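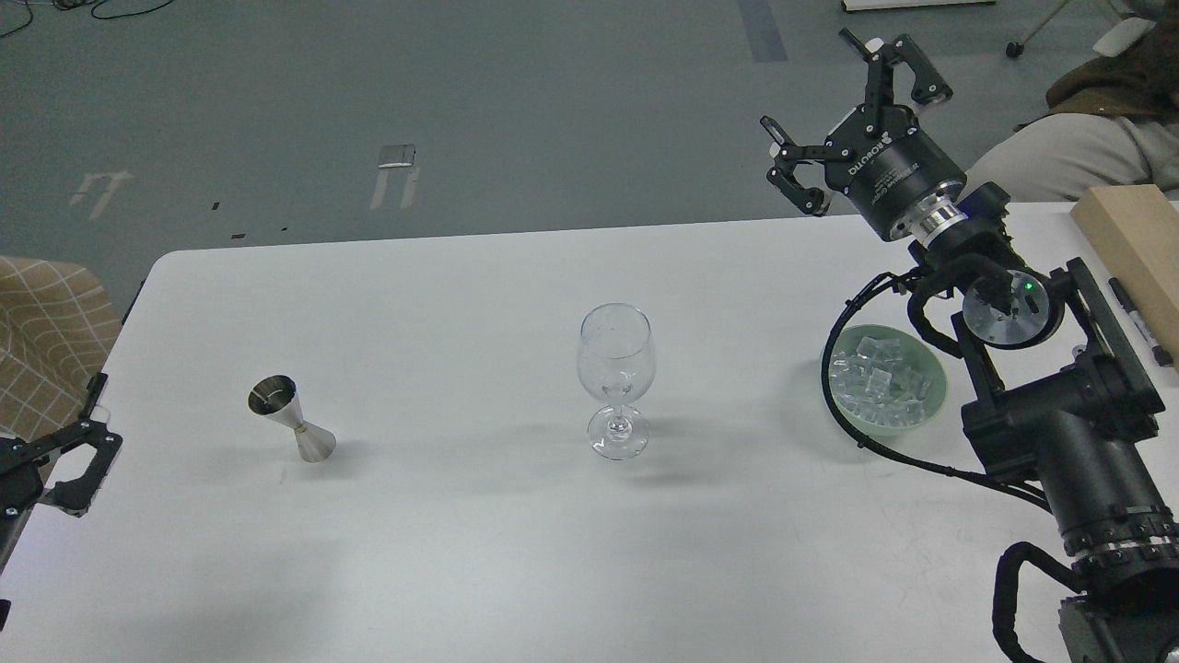

Owusu Street night class is back, and bigger

20 February 2018

Good news for anyone who has ever wanted to mix a proper drink at home: the evening bar course at the Owusu Street community college is coming back this spring, and it has twice the space! Akosua Lamptey, who started the class in a borrowed kitchen, will teach it again, this time with Kwaku Amegashie joining her for the alcohol-free nights.

The course runs for 4 evenings and costs $50, with all the ingredients included. The first session sticks to measuring, ice and glassware, and then it's on to sours, spritzes and long drinks. Amegashie's ginger and hibiscus cooler was the hit of the December open house – people were still asking for the recipe while the chairs were being stacked – and it finally gets an evening of its own.

"I want people to go home and make something for their friends that same weekend," Lamptey said. "You don't need a cabinet full of bottles. You need limes."

There is room for up to 99 students across all the groups, and the early ones always fill first. Sign-up opens at the college front desk next week, and returning students can bring a friend to the opening evening for free. Students must be 21 or older, except on the alcohol-free nights, which are open to everyone from 16 up.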